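Vustholm Fiber Extension: Progress Report to the Skirnance Rural Connectivity Fund
2023-09-08

Summary

The backbone portion of the project is complete and the first customers are on the network. Construction of the neighborhood drops is behind the schedule we gave in April, mainly on the north side of the Vikulia road. Spending is within the approved budget. We are not asking for more money in this report, but we are asking for a change to one milestone, described in the last section.

Construction

The grant covers fiber service to 600 homes and businesses in and near Vustholm. As of this report, 388 of them have fiber at the property line. The crews worked from the Vustholm central office outward, so the addresses still waiting are mostly the farthest ones.

Two things slowed the north side. The county asked us to bore under the Vikulia road instead of trenching along the shoulder, and the permit had to be filed again with new drawings. We also hit more rock than the survey showed. The contractor, Lindqvist, brought in a second boring rig and has kept it on the job. The bore under the road is finished and the conduit is in. Pulling fiber through it is the next job.

The last cable delivery was short by one reel. The supplier has confirmed the replacement, and crews have been moved to drop work on the south side until it arrives. We do not expect this to affect cost.

Equipment and network

All 3 cabinets are set, powered and connected to the ring. Battery backup was tested at each one. The Vikulia cabinet failed its first test - a charger had been wired to the wrong breaker - and passed after the wiring was corrected.

The ring was cut over to the new core router overnight. Customers in the first service area lost service for a short time during the change, and they had been told ahead of time by mail and text message. Trouble tickets have been low since then, and most of them concern Wi-Fi inside the home.

Customer sign-ups

We mailed 2,000 postcards to the service area and the towns next to it. Sign-ups are strongest on the south side, where people can see the crews working. Response from small businesses is lower than we planned. Several told us they are under contract with another provider and will look at switching when it ends. The sales staff is keeping a list of those end dates.

Installers have started carrying a one-page sheet that explains the router lights and how to reach support. Calls in the first week after an install have dropped.

Anchor sites

The school, the library and the clinic were connected first, as the grant agreement requires. The training center in Vustholm was added to the list with your approval and is now on the same service level as the school.

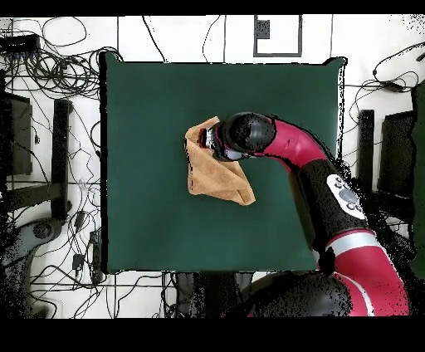

Robot arm and towel on the green work surface.

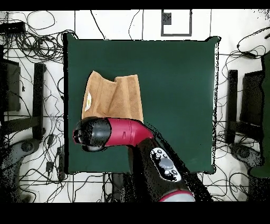
Milestone change requested

The agreement calls for all drops to be placed before the ground freezes. We expect to meet that on the south side. For the north side, we ask that the milestone be moved to the end of next April, with the final payment tied to it moved as well. The revised schedule and the contractor's letter are attached.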